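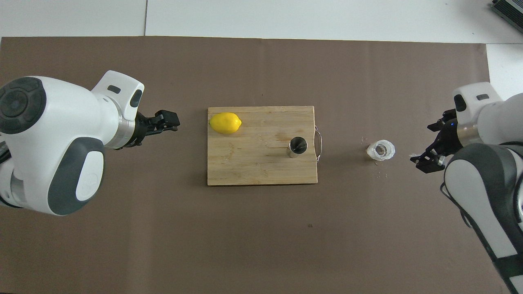

竹砧板、柠檬和小钢杯

发件人：Eleri Penry
收件人：家庭腌渍与保存邮件列表
日期：2022年1月15日
主题：回复：盐渍柠檬到底要不要"满月"才能吃

Marion，各位：

先引一下原信，免得后来的人接不上。

> Marion Farquharson 写道：
>
> 大家好。我按 Sulletti 那本小册子的方子做了三批盐渍柠檬，结论很明确：
> 不满三十天的一律不能吃，苦，涩，皮是硬的。满了三十天，皮就透了，
> 苦味全部转成香味。册子里说这是因为盐"把苦味拉了出来"，
> 我觉得解释得很清楚。
>
> 另外有三点经验供参考：
> 一，必须用未打蜡的柠檬，打蜡的盐进不去。
> 二，必须用粗海盐，细盐会让汁水发浑，而且加碘的盐会让皮变黑。
> 三，瓶子要每天倒过来一次，连续倒二十一天，少一天都不行。
> 我第二批漏了两天，明显不如第一批。
>
> Hamish 说冰箱里做也行，我不同意。冰箱里那叫"冷藏的咸柠檬"，
> 不叫盐渍柠檬。传统做法没有冰箱。
>
> 还有一个问题想请教：Grevix 的玻璃罐 498 毫升那种，
> 塞几只柠檬合适？我每次都塞不满，上面总浮着一只。
>
> Marion

我逐条说。语气若是硬了些，请见谅，这类帖子我在列表里看了很多年，同样几句话来来回回，出处永远是某本册子，某本册子的出处又是另一本册子。

关于三十天。我不怀疑你那三批做得好吃，我怀疑的是"三十"这个数。你三批都等满了三十天才正式开吃，中间只在第一周尝过一次（你去年自己在列表里写的，我翻出来看了）。第七天硬，第三十天软，从这两个点推不出第二十九天不能吃。它可能第十八天就好了，也可能第二十五天。我自己做的，切成四瓣、盐抹得狠的，21 天已经能用叉子轻松戳穿；整只只划十字的，要慢得多。切法、室温、皮的厚薄，哪一样都比日历要紧。册子写"一个月"，多半是图个好记。

关于"把苦味拉出来"。拉到哪里去了？汤汁还在瓶子里，柠檬泡在汤汁里，如果苦味是出来了，那汤汁应该苦得没法入口，可大家又都说汤汁是宝贝，拿去拌沙拉、调金酒。两句话总有一句要打折扣。比较稳妥的说法是：一部分苦味物质确实会溶到汤汁里，同时盐本身会压住我们对苦的感觉，这一点你往黑咖啡里加几粒盐就能自己验证。至于在酸和盐里放久了苦味物质究竟变成了什么，我没有找到一份让我满意的资料。谁手上有，请发上来，要能查到原文的那种。

关于打蜡。蜡在表皮外面，可我们都是把柠檬切开的，盐和汁从切口、从白瓤那一面进去，通道敞开着。说"盐进不去"讲不通。不打蜡的好处在别处：你要吃的恰恰是皮，我不想吃蜡，也不想吃蜡底下封着的东西。买不到未打蜡的，热水烫一下，用刷子刷，擦干，照做。Keir Galbraith 去年冬天就是这么做的，用的是超市网兜里最便宜的那种，聚餐时我尝过，没吃出毛病。当然，我那天也喝了酒，这条证据请酌情采用。

关于盐。"细盐发浑"有一半道理，不过怪不到粗细头上。浑的是抗结剂，有些细盐里加了，有些没加。买一包不含抗结剂的细盐，溶了照样是清的。粗盐真正的麻烦是按勺量的时候空隙大，同样一勺，重量能差出不少，所以方子里写"四大勺"的我一概不信，请上秤。我的用量是每公斤柠檬 70 克盐打底，汤汁另外用柠檬汁补，这样做出来偏淡，我只敢放冰箱里，而且吃得快。要放在架子上过冬的，请不要学我，盐要加得多得多。加碘让皮变黑，我听过几十遍，自己用加碘盐做过两回，皮是黄的。两回不算多，我不敢说绝无此事，但说"会变黑"的人，能不能也报一下自己做过几回？

关于每天倒瓶。倒瓶的用处是让没化开的盐散开，让浮在上面的那块也沾到汤汁。盐化完了，汤汁也没过了，再倒就是锻炼手腕。你第二批漏了两天"明显不如第一批"，可第二批换了柠檬，换了月份，我记得连罐子都换了，凭什么账算在那两天头上？要试也不难：同一天，同一袋柠檬，两只一样的罐子，一只天天倒，一只只倒头五天，罐底贴上记号，最后请家里另一个人切好了端给你，不告诉你哪碟是哪碟。我试过一次，猜错了。

关于冰箱。Ruaridh Urquhart 私下给我写信，说 Marion 这一条他完全支持，理由是他外婆也不用冰箱。外婆没有冰箱，这说明不了什么。低温下一切都慢，皮软得也慢，这是实在的缺点；霉长得也慢，这是实在的优点。厨房一年到头开着暖气的人，我建议前几天放外面，之后进冰箱，名字随便叫。Hamish 不用改口。

话说回来，有一条我比 Marion 更啰嗦，就是柠檬必须压在汤汁下面。这一条我不怀疑。露在外面的那块最先起白毛，我扔掉过整整一罐。有人说起了白膜撇掉就行，酵母膜也许可以，但隔着邮件我分不清你瓶子里是膜还是霉，所以请不要发信来问我能不能吃。拿不准就扔，几只柠檬的钱。

最后说你的罐子。498 毫升的我没有，我用的是 946 毫升的，Skinner 那种宽口，所以给不了你一个只数，何况柠檬的个头差别大得很。塞不满又老浮着，我猜是你下手太客气。切好抹盐之后先在碗里放一夜，出了汁，软了，再往罐里压，用擀面杖的头或者木勺背都行，能多塞进去不少。还浮，就拿一小块柠檬皮横着卡在罐肩底下，或者装一小袋盐水压着。我看 Sanau 有卖专门的玻璃压块，价钱不便宜，我没买，也看不出它比一小袋盐水强在哪里。

还有一件事想问全列表：有谁拿青柠做过一整轮，从头到尾记了日子的？我手上的说法互相打架，有说更快的，有说永远不软的，两边都没写自己是怎么切的。请写明切法、盐的克数、放在哪里，口味形容词可以少一点。

Eleri

又及：Marion，你信里说第三批最好。第三批是你等得最久的那批吗？还是你开罐那天正好炖了羊肉？

--
退订或修改投递方式，请给列表管理地址发一封空信，主题写"退订"或"摘要"。
回信时请删去与答复无关的引文。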